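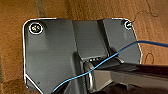
November, 4:30 pm

Second pass at the Grisix checkout plugin on the test shop. Proltex says it handles stablecoins and card payments through one form. Maybe. Card went through fine. Stablecoin order 271 is still "awaiting confirmation" in the shop admin even though the testnet explorer shows it settled before lunch.

Re-sent the webhook by hand, got a 200 back, status unchanged. So the endpoint answers and then does nothing with it? Their docs blame caching. I turned caching off and ran 7 more orders: 2 stuck the same way. Not caching, then.

Fee page also bothers me. Flat rate up to 1000 orders a month, then "contact sales". Wivska at least prints its table, ugly as it is.

Refunds: the button exists. It opens an email draft — I would not call that a refund feature.

Ackermann want an answer on which gateway goes in their store. Mine for now is neither. Before anyone argues for Grisix, please get me

– the raw webhook log for 271
– the rate they use to lock the price, and for how long
– what happens on an underpayment (docs silent)

Leaving the test wallet funded. Keys are in the usual vault, don't paste them in chat again.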